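Skurnimley Hall Users' Group
Minutes of the meeting held on October 2, 2018

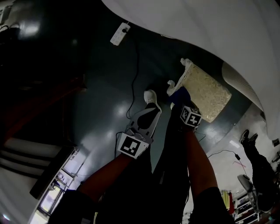
Main room floor, power strip and curtain side (items 2 and 3)

1. Minutes of the July meeting
Agreed as a correct record. The spelling of Bouzid in item 4 to be put right.

2. Floor
The dark floor shows every mark under the overhead lights. Two quotes for cleaning and resealing have come in. Melavville want £896 including moving the furniture. The Citasau quote is lower but leaves the furniture to us. Agreed to accept Melavville, work to be done before the end of term.
Bags of grain and other dry goods are not to be left on the floor overnight. They should be clipped shut and put in the store.

3. Leads and sockets
Power strips are being left out with cords running across the floor. Agreed that all leads are to be unplugged, coiled and put away after each session. A further wall socket near the curtain was asked for. Bouzid to be asked for a price.

4. Curtain
The white curtain needs washing and hangs too far into the room. It will be taken down for the floor work and shortened by 30 cm before it goes back up.

5. Shelving
The white unit is to stay where it is for now. Groups to clear their own things from it before the floor is done. Anything left will go to the charity shop.

6. Hire charges
Held at £9 an hour until the new year.

7. Any other business
The key to the side store is still missing. A copy to be cut.

Next meeting: date to be fixed once the floor work is booked.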